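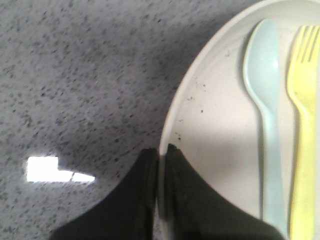

Plates

Started at ten to six in July, and already too warm in the unit. Tilcombe trading estate, the end one past the tyre place. I had the handles on before I'd had my tea, which is bad practice, you get jerky. Vávra says you can see the tea in the data. She can, too. She scrolls through the wrist angles and goes, here, Nikau, you were hungry.

Nikau Hapeta, operator two. It's on the lanyard. Operator one left in spring.

Task for the week was plates. Plate on the worktop with something on it, arm goes down, takes the rim, lifts, over to the rack, lets go. Simple if you've got hands. I've got hands, but they're in the handles, and the handles go down a cable to the Clikach, and the Clikach has two black fingers and the sense of touch of a garden gate. You see what it sees. Little screen, wrist view, everything big and close and a bit smeary.

So. The blue spoon and the yellow fork. Kid's cutlery. I'd laid them on the white plate side by side, handles towards me, tips pointing away, then shook on the crumbs out of the toaster tray. Vávra wanted crumbs. Crumbs are realistic, she said. I said my nephew's are more realistic than that, his go up the wall.

Fingers down. One this side of the rim, one the other. The rim in the gap between them, a thin white bit of it, and that's the bit I like. Right before. You've got it lined up and nothing's gone wrong yet. Light from the ceiling bouncing off the worktop, I used to steer by that, come in to the right of the glare. Vávra told me off for it. If you steer by the glare then it learns the glare, and then it goes to somebody's house and there isn't one.

Squeeze.

The plate tipped and the fork went for a walk. Off the edge, onto the worktop, onto the floor.

"Keep or bin?" Vávra, from behind her monitor.

"Bin."

"Did you recover?"

"I said a word."

"Bin, then."

Two thousand and something

The target was 2,823 good ones. I don't know where the number came from. Flometti sent it over in a spreadsheet, Flometti being the people who were paying, and it just sat in the box at the bottom in bold. I asked Vávra once why not 2,800 and she said ask Flometti and I said I'm not asking Flometti.

We were at 2,056 that morning. Written on the whiteboard in green, you rub out the end and put the new one in. I was doing 94 on a good day. Did the sum in my head and didn't like it. Did it again on my phone, same.

2,057. Decent. Bit slow on the lift.

2,058. Fine.

Then a run of rubbish. The spoon kept sliding. If you take the plate at the left the whole thing wants to droop to the right, where the cutlery is, so you have to roll the wrist back a touch as you come up, a tiny roll, like you'd do without thinking carrying your dinner to the sofa. I do it with my own plates. I stood in my kitchen that week with a plate of beans, one hand, thumb and finger on the rim, doing it over and over, trying to catch myself at it. My mum rang in the middle. What are you up to, she said. Beans, I said.

But that's the job really. Catching yourself at it.

Anyway the roll. I got it in for 2,061 and after that I had it, it went into my shoulder and stayed there. Ten in a row. Eleven. The rack filled up and I emptied it and laid the same plate again, same spoon, same fork, moved round a bit each time. Vávra's rule, never the same place twice. More crumbs. I was getting through a lot of toast.

The try-out

After lunch she wanted to see what it had got so far. She'd had it learning overnight off the first lot, everything up to the weekend. I took the handles off and hung them up and stood back behind the yellow tape. Funny feeling, that. Your arms go light.

"What do I do?"

"Nothing. Lay the plate and go away."

So I laid it. Spoon, fork. Crumbs. Went away.

She pressed the key and the Clikach sort of woke. It came down over the worktop and stopped, and I thought it had crashed, and then it went on, down and left a bit, and hung there with a finger either side of the rim. Waited.

"Why's it waiting?" I said.

"You wait."

"I don't."

"You do. Every time. Nearly a second. Look." She turned the monitor round and there it was, a flat bit in every line, hundreds of them stacked up, all going along and then flat, then off again. Me, liking it. Me having my little moment with the rim. I'd taught it that. Nothing in the instructions about it, I'd never have put it in on purpose, and there it was hanging over a plate like someone about to say grace.

"Can you take it out?"

"I can. I could trim them all." She chewed her pen. "It'd be quicker. Flometti would like quicker."

The Clikach closed its fingers. Lifted. And there was the roll, not much of one, it'd only had the early stuff to go on, from before I'd worked it out. The fork slid. The spoon slid after it. The whole lot tipped up and went, and the arm carried on to the rack with the plate at a slant, very careful, and set it down, and opened, and came home.

I picked the fork up off the floor. Wiped it on my trousers.

"Half marks," said Vávra.

"It didn't even look."

"Did you ever look? When you dropped one?"

I had to think. No. I'd always stopped dead and said the word, and then we'd binned it. So it had never once seen anybody drop a fork and do something about it. As far as it knew forks didn't fall. Two thousand plates and not one accident, how would it know.

"We want some of the bad ones," I said.

She was already writing it down.

Dropping things

So then I had to drop them on purpose, and that's harder than it sounds. Thirty, she wanted, to begin with. 30 good bad ones. You can't just fling it. If you fling it then it learns flinging. You have to lift badly but honest, the way I'd lifted in the first week, and then when the spoon starts to go you have to feel it late, like a person would, and put the plate back down level, and open, and go after the spoon.

I was terrible at it. I'd got good, that was the trouble. Every time the fork shifted my wrist rolled back and saved it and I'd have a perfect lift, straight to the rack.

"Keep," said Vávra. "But it's not what I asked for."

"I know it's not."

"Try it with your left."

I'm hopeless with my left. Put my left hand in the right handle, all twisted round, elbow up by my ear. Came down at the rim crooked, one finger nearly on top of it. Backed off. Came again. Got it, lifted, and away went the spoon, clack, on the worktop, lying there pale blue on all that grey speckle.

And I put the plate down. Went and got the spoon. Took four goes, a spoon handle lying flat is about the worst thing in the world to pick up, you have to nudge it with one finger till it tips and then get under. Sweat going in my eyes. Vávra had come round from her monitor and was stood at the tape not saying anything. Got under it. Up. Back over to the plate, let go, it landed across the fork and I left it like that. Took the rim again. Waited my second. Couldn't help it. Lifted, rack, down.

"Keep," she said. Then, "That took a minute and a half."

"Is that bad?"

"Flometti's going to ring me."

They did ring, about four. I could hear her end. Yes. No. No, it's deliberate. No, he's using his left hand. Because his right is too good. A long gap. Yes I do realise. I laid plates and kept my head down. She came off the phone and rubbed out the number on the whiteboard and wrote it again the same, only neater, and started a second column beside it in red. Put a 1 in it.

"They don't count towards the total," she said. "So you've got those as well."

"As well as."

"As well as. Sorry."

Evening

She went at six, her bus. I stayed on, I wanted the red column to look like something. Door propped open with the fire extinguisher, wich you're not supposed to. The tyre place had shut and it was quiet enough to hear the joints go.

Number six the fork went under the rack and I had to crawl. Number nine I did properly, didn't even have to act, my arm was that tired. Fork slid, I felt it late, put down, went and got it. First go. I sat there with the handles on and looked at it on the little screen, fork back on the plate, bit squint.

Asked myself about the second. Whether to stop doing it. She hadn't said either way if she'd trim them. I tried one without, straight in and squeeze, and I got the rim a bit high and the plate chipped. Not badly. I turned the chip round to the back of the rack where she'd not see it first thing, then thought better and left a note. Chipped one, my fault, rushing. N.

Did another with the wait in. Then another.

Got the bread out of the fridge and put two slices down for crumbs, and ate one of them stood at the worktop, and laid the plate.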